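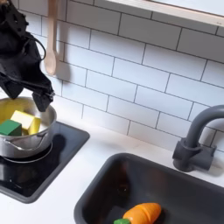
# 台所作業の教示に関する実務上の手引き

オソラ生活技術センター(Osora)教示作業室

本手引きは、当室の台所作業区画において、アームに作業を手本として示す担当者のためのものである。対象は、手でアームを直接動かして覚えさせる方法(以下「直接教示」)と、手元の操作器を用いて離れた位置から動かす方法(以下「遠隔操作」)の二つとする。機器の起動および停止の手順は別冊に定めるため、ここでは扱わない。

## 教示を始める前に

作業の始まりと終わりを、あらかじめ一文で書き出しておくこと。「流しにある野菜を鍋に入れ、アームを鍋の上から引いて終わる」という程度でよい。終わりの姿勢を決めずに始めると、担当者によって最後の数秒がまちまちになり、後の選別で手間がかかる。

台の上の整え方は次のとおりとする。

- 鍋は火口の輪に合わせて置き、取っ手の向きをその日の作業票と照合する。
- 使わない食材は区画の外の箱に戻す。
- 掛けてある匙類が揺れているときは、止まるまで待つ。
- 光沢のある天板や鍋の縁についた指紋は、乾いた布で拭き取る。研磨剤入りの洗剤は使用しない。
- 窓のブラインドの開き具合を、午前と午後で変えない。

食材の模型には、切れ目で分かれる型のものがある。つなぎ目が緩んでいると、つまみ上げた際に途中で外れ、作業そのものが別のものになってしまう。開始前に一つずつ手で軽く引き、外れやすいものは面ファスナーを貼り替えるか、予備と交換する。

## 直接教示のこつ

アームを握る位置は、手首に近い部分と肘に近い部分の二か所を基本とする。指先部だけを持って引くと関節に無理な力がかかり、軌跡にも細かな震えが残る。配線の輪になっている部分には手を掛けないこと。

動かす速さは、水の入った椀を運ぶときの速さを目安とする。遅すぎる手本も扱いにくい。途中で迷ったときは、その場で修正を重ねずに、いったん中止して最初からやり直すほうが結果として早い。

担当者の腕がカメラと対象物の間に入ると、その間の映像は使えない。立ち位置は床の印に従い、背の高い担当者は片膝をついて作業する。左利きの担当者には、区画の反対側に設けた印を使用してもらう。

## 遠隔操作のこつ

当室ではTrosum社製の操作器を標準としている。握りの開閉は、引き金をゆっくり絞り、対象に触れたところで一呼吸置いてから持ち上げる。この一呼吸があると、記録を後から区切る作業が容易になる。

画面だけを見て操作すると、奥行きを見誤りやすい。とくに鍋の縁の高さは低く見積もられがちで、指先が縁に当たる失敗の多くはここから生じている。次の順序を習慣とされたい。

1. 対象の真上まで、高い位置を保ったまま水平に移動する。
2. 指を開き、開き幅が対象より広いことを確かめる。
3. まっすぐ下ろす。下ろしながら横に動かさない。
4. つかんだ後は、来たときと同じ高さまで上げてから移動する。

深さのある流しから取り出すときは、4の高さを普段より余分に取る。蛇口の弧の下は通らない。水栓の根元に付いたレバーに肘の部分が触れた事例があり、作業票の経路図にはその範囲を斜線で示してある。

操作器の感度は、鍋の上での作業では低めに、台の上を横切る移動では標準に設定する。切り替えは一つの記録の途中では行わず、記録と記録の間に行うこと。

## 食材別の注意

**丸みのある大きなもの** 頂点をつまもうとすると滑る。胴のいちばん太いところよりやや下に指を入れる。鍋の中に先に別のものが入っている場合、大きなものを後から入れると縁より上に出ることがあるが、安定していれば失敗とは扱わない。

**角のあるもの** 面と指を平行に合わせる。角と角を対角に挟むと、持ち上げたときに回る。鍋の中で斜めに傾いて止まった場合も、そのままでよい。

**小さな立方体** 鍋の壁際に寄ったものは取り出しにくいため、取り出しの作業では中央寄りに置いて開始する。壁際からの取り出しは独立した作業として扱い、作業票も分ける。

**細長いもの** 太い側をつまむ。葉の付いた側は形が複雑で、同じところをつかんだつもりでも毎回わずかにずれる。

## 置き方に変化をつける

同じ位置からの手本ばかりを集めると、少し場所が変わっただけで動作が成り立たなくなる。当室では、Malabanan作業票の升目に従い、対象の位置と向きを記録ごとに変えている。升目は上から順に使い、担当者の好みで飛ばさない。やりにくい升目ほど後回しにされ、そのまま抜ける傾向が見られたためである。

一方、変化をつけるのは一度に一項目とする。位置を変えた回に鍋まで取り替えると、うまくいかなかったときに何が影響したのかを後から追えない。

## 失敗した記録の扱い

落下、縁への接触、つかみ直しのあった記録は、その場で消去せず、印を付けて保存する。印は次の三種に限る。

| 印 | 内容 | 扱い |
|---|---|---|
| 甲 | つかみ直しがあったが、完了した | 手本として残す |
| 乙 | 落下したが、自力で回収して完了した | 別の束に移す |
| 丙 | 人の手が入った、または中止した | 手本から外す |

先期のRutach計画では、鍋への投入と取り出しを合わせて1,000件の記録を集め、うち351件に甲または乙の印が付いた。甲の記録を残して学習させたところ、つかみ損ねた後に再度試みる動作が見られるようになり、以後この区分を継続している。

判断に迷う記録には印を付けず、備考欄に一行書いて翌朝の確認に回すこと。備考は「少し変」などの表現を避け、「下ろす途中で横に動いた」のように動作で記す。

## 休憩と交代

遠隔操作は、連続60分を上限とする。手元の震えは本人が疲れを感じるより早く表れるため、調子がよいと思われるときも交代すること。交代の際は、次の事項を口頭で引き継ぐ。

- 次に使う升目の番号
- 感度の設定
- つなぎ目の緩い食材の有無
- 印を保留した記録の番号

交代直後の最初の三件は練習とし、本番の束には入れない。

## 終業時の片付け

アームは鍋と流しのいずれの上からも外し、所定の待機姿勢に戻してから電源を落とす。指先の当て布に食材の塗料が移っている場合は、中性洗剤を含ませた布で拭き、自然乾燥とする。熱風は当てない。

食材は種類ごとに数えずに、箱の底に描かれた輪郭へ合わせて戻す。空いた輪郭があれば流しの中と天板の裏を確認する。流しは濃い灰色で、暗い色の小片は見落としやすい。懐中電灯は区画左側の引き出しにある。

操作器の予備電池、面ファスナーおよび当て布の補充は、内線566で受け付ける。受付は午後4時までとし、それ以降の申し込みは翌日の取り扱いとなる。作業票の用紙は教示作業室の入口の棚から各自で補充されたい。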